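Food storage and kitchen bits > Do you keep flour in the bag or in a tub?

lasska_baker
Settle something for us please. I've always kept my flour in the paper bag with a peg on it, and my mum and her mum did the same. My other half wants everything moved into plastic tubs with clip lids and has now brought one home to prove the point. I'm not against it exactly, I just don't see what's wrong with a peg! Who's gone over to tubs and did you stick with it?

Noman Mughal
Tubs, all the way. We had moths in October two years running and I threw out flour, oats, couscous, a whole bag of posh muesli, the lot. Once you've picked webbing out of a bag of rice you will never look at a peg the same way. Go for clips on the sides, the push-on lids always work loose in our house.

stustomstead_sue
Peg person here and proud of it. If you bake every day the flour isn't sitting there long enough for anything to move in. I get through a bag before I've even folded the top down properly. Tubs are lovely if you've got the cupboards for them, but mine are all the wrong height and I'd have to take a shelf out.

lasska_baker
Sue, thank you, I shall be reading that out at tea time.

Noman, the one we've got is the clip sort, so you'd approve. It's the cloudy white plastic, see-through enough to tell how full it is but not so clear that you have to look at your own mess. Rounded body, narrower towards the bottom, and a fitted lid with a good thick rim on it. I'll admit I like it more than I thought I would.
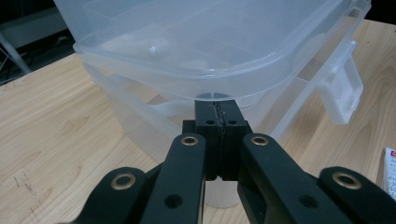 My worry is the clips. I had a set of Brandent ones years ago and the tabs went one after another, and once a tab's gone you've got a bowl with a loose hat on. So if anybody has had clip tubs last them, tell me which and how you treat them, because I'm not filling the cupboard with things I'll be binning by next summer.

Abimbola Bassey
It's the dishwasher that does it! Mine were fine for ages, then I got lazy and started putting the lids through on the hot wash and the hinges went brittle. The bodies still go in, top rack, but lids get a quick rinse in the sink and that's that. Also don't lift a full one by the clip. My son does this and I can hear it from upstairs.

Elli Nurmi
Not sure I agree about the dishwasher, Abimbola. Ours go through every time, lids and all, and I've lost 2 clips in 14 years of it. I'd say it's more about how you open them. Thumb under the bottom edge and ease it, don't yank it sideways.

Abimbola Bassey
14 years?? What make are they?

Elli Nurmi
Imhof, but they were a wedding present so I couldn't tell you if they're still made the same. The little ones have gone a bit yellow.

Rogério Damasceno
Can I be boring and say it depends on the flour? White flour is fine in anything. Wholemeal goes stale and a bit bitter if you buy a lot of it, tub or no tub, so mine lives in the freezer in a small box and I take out what I want the night before. And please don't tip new flour on top of old. Empty it, wash it, let it dry overnight with the lid off, then refill. If there's any damp left in the ridges of the lid you'll get a lovely crust of paste up there.

stustomstead_sue
See, this is exactly what I mean, it's turned into a hobby. I open a bag, I make a loaf.

Rogério Damasceno
Ha, fair enough. I do enjoy it though.

Solange Holanda
I do both and nobody has told me off yet. The paper bag goes inside the tub, whole, with the top rolled down. You keep the date and the cooking instructions, there's no tipping and no cloud of flour all over the worktop, and the moths can't get in. You do waste a bit of room round the sides, but I push the yeast sachets down there.

Noman Mughal
Solange that's not a bad shout. Only thing is if the moths come home in the bag from the shop you've shut them in with their dinner. I freeze every new bag for a few days first.

Solange Holanda
Better in there than loose in my cupboard!

lasska_baker
Right, read all of this out and there was a lot of smugness from across the table. We're going to try Solange's way with the bread flour and I'm keeping the peg for the plain, which I use up quickest anyway. Lids washed by hand for now (sorry Elli, I'm a coward). Does anyone write on theirs, or is it labels? I tried a bit of masking tape and it left a sticky patch on the last lot.

Elli Nurmi
Chinagraph pencil. Wipes off with a dry cloth.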